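拡張機能を一人で保守するということ　テルモ・パストールさんに聞く

ブラウザの拡張機能「Jornumine」は、開いているタブを作業ごとにまとめて保存し、あとで呼び戻すための道具である。作者のテルモ・パストールさんは、受託開発の会社Pichonに勤めながら、この拡張機能を夜と休日に保守している。公開からMV3への移行を終えるまでの経緯と、いまの開発のやり方を聞いた。

最初の版は、自分の仕事のために書いたものだったという。

「案件を三つか四つ掛け持ちしていた時期で、案件が切り替わるたびにタブを全部閉じて、また開き直していました。ブックマークのフォルダでもできるのですが、並び順とピン留めが戻らない。それで一晩で書きました。manifestと、背景で動くスクリプトが一つ、あとはポップアップのHTMLだけです。ビルドの仕組みも入れていませんでした」

同僚に渡したところ使う人が増え、ストアに出すことにした。審査で最初に止まったのは権限の書き方だった。

「全部のサイトへのアクセスを要求していたんです。タブの題名とURLを読むだけならtabsの権限で足りるのに、サンプルからhost権限の行をそのまま写していました。消して出し直したら通りました。いまでも権限を増やすときは、消せる行がないかを先に見ます」

公開後の一年で利用者は300人ほどになった。大きく増えたのは、Hillardという開発者向けのニュースレターに短く紹介されてからで、その後に4,000人を超えた。問い合わせも増え、内容も変わった。

「それまでは、こういう機能がほしいという話が多かったんです。増えてからは、消えた、という連絡が来るようになりました。保存したはずのグループがない、と」

原因は保存先だった。初期の版はデータをstorage.syncに置いていた。別の端末でも同じグループが開けるようにするためだが、この領域には一項目ごとの容量の上限がある。タブを多く抱えた利用者のグループが上限を超え、書き込みに失敗していた。

「エラーは返ってきていました。私が受け取っていなかっただけです。Promiseを投げっぱなしにして、画面には『保存しました』と出していました。これはいちばん悪い種類の不具合だと思います」

パストールさんは保存先をstorage.localに移し、同期は任意の書き出しと読み込みに置き換えた。同期がなくなったことへの苦情は来たが、戻すつもりはないという。

「中途半端に同期するくらいなら、JSONのファイルを一つ渡すほうがいい。中身が読めますし、壊れていたら壊れているとわかります。報告に添付してもらえば、こちらでも再現できます。ある利用者のファイルにはタブが1,901個入っていました。それ以来、そのファイルは名前とURLを差し替えて、テスト用のデータに使わせてもらっています」

移行で時間がかかったのは、Manifest V3への対応だった。背景ページがなくなり、代わりにサービスワーカーを使う。使われていない間は止まり、イベントが来ると起き上がる。変数に置いていた状態は、止まった時点で失われる。

「V2のころは、開いているグループの一覧をグローバル変数に持っていました。ブラウザが動いている間はずっと残っているので、それで困らなかった。V3で同じことをすると、しばらく放っておいたあとに一覧が空になります。開発者ツールを開いているとワーカーが止まらないので、手元では起きません。ツールを閉じて待って、それからクリックすると起きる。気づくまでに二週間かかりました」

対処としては、変数に置いていた状態をすべてstorage.sessionに移し、イベントの処理の先頭で毎回読み直すようにした。リスナーの登録も、非同期処理の後ろにあったものを最上位に出した。

「読み直しの分だけ遅くなるかと思いましたが、体感では変わりませんでした。コードは前より短くなりました。どこに状態があるのかを考えなくていいので」

setTimeoutで行っていた自動保存は、alarmsに置き換えた。間隔を細かく指定できなくなったが、自動保存にはそれで足りるという。

ポップアップの作り方も変えた。以前は素のHTMLとスクリプトだったが、項目が増えて見通しが悪くなり、いまは小さなUIライブラリで書いて静的なファイルに出力している。その際に引っかかったのがコンテンツセキュリティポリシーだった。

「ビルドの道具が、気を利かせて小さなスクリプトをHTMLに埋め込むんです。拡張機能のページではインラインのスクリプトは動きません。画面が真っ白になるだけで、コンソールを見るまで理由がわからない。設定で一行切れば済む話ですが、その一行を探すのに半日使いました」

リリースの手順は紙一枚にまとめてある。確認項目は17個で、半分は機械に任せ、残りは手で行う。手で行うのは、まっさらなプロファイルへの導入、一つ前の版からの更新、シークレットウィンドウでの動作などである。

「更新の確認がいちばん大事です。新規で入れる人より、更新で受け取る人のほうがずっと多い。保存形式に版番号を付けていて、古い形式を読んだら新しい形式に直して書き戻します。直す前のデータは消さずに一世代だけ残します。これは『消えた』の件で決めました」

公開は段階的に行う。最初は一部の利用者だけに配り、数日待ってから広げる。問題が出ても、ストアの審査を通して直した版を出すまでには時間がかかる。

「サーバーなら戻せば終わりですが、拡張機能は利用者の手元に行ってしまいます。急いで出した修正で別のところを壊したことがあって、それからは夜の11時以降には出さないことにしています。眠いときに上げた版は、だいたい翌朝に直すことになります」

収益はない。寄付の案内も置いていない。買い取りたいという連絡は何度か来たが、すべて断っている。

「タブの一覧を読める権限を持ったものを、知らない会社に渡すことになります。利用者は私が作ったものとして入れているので、それはできません。やめるときは、ストアから下げてソースだけ残します。データは書き出せるようにしてあるので、困らないはずです」

ソースコードは公開しているが、外からの修正を受け入れる範囲は狭くしてある。翻訳と不具合の修正は受け取り、機能の追加はまず相談してもらう。

「コードをもらうのはありがたいのですが、保守するのは私なので。設定項目を一つ足すと、組み合わせが倍になります。いまは設定画面に五つあって、これでも多いと思っています」

今後の予定を聞くと、検索の改善を挙げた。現在はグループの名前しか探せないため、中のタブの題名も対象にする。索引は持たず、ポップアップを開いたときに全件を読んで絞り込む方式を試している。先に挙げた大きなテスト用データでも、入力に遅れは出ていないそうだ。

年に一度、Retulsteadで開かれる開発者の集まりで、この移行の話をすることも決まっている。発表では画面の見た目には触れず、ワーカーが止まる条件と、それを手元で再現する方法に時間を使う予定だという。

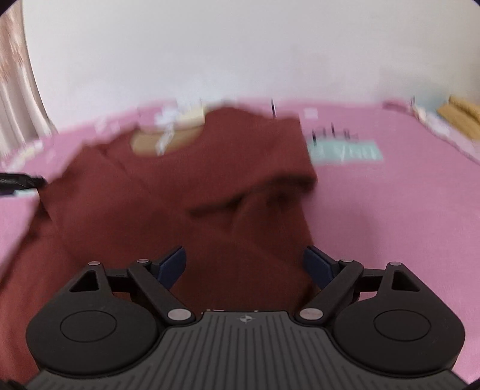
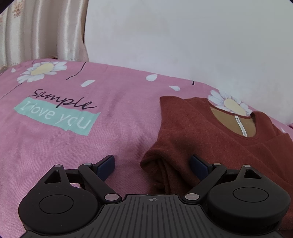
マヌチェフル・タブリジさんからは、掲載前の原稿に対して、storage.sessionにも容量の上限があるので、グループの中身まで丸ごと置くと同じ失敗を繰り返すことになる、置くのは識別子だけにして本体はlocalから読むほうがよい、という指摘があった。パストールさんに確認したところ、現在の版では開いているグループの識別子とウィンドウの対応だけをsessionに置いているとのことだった。書き込みの失敗は画面に表示され、再試行のボタンが出る。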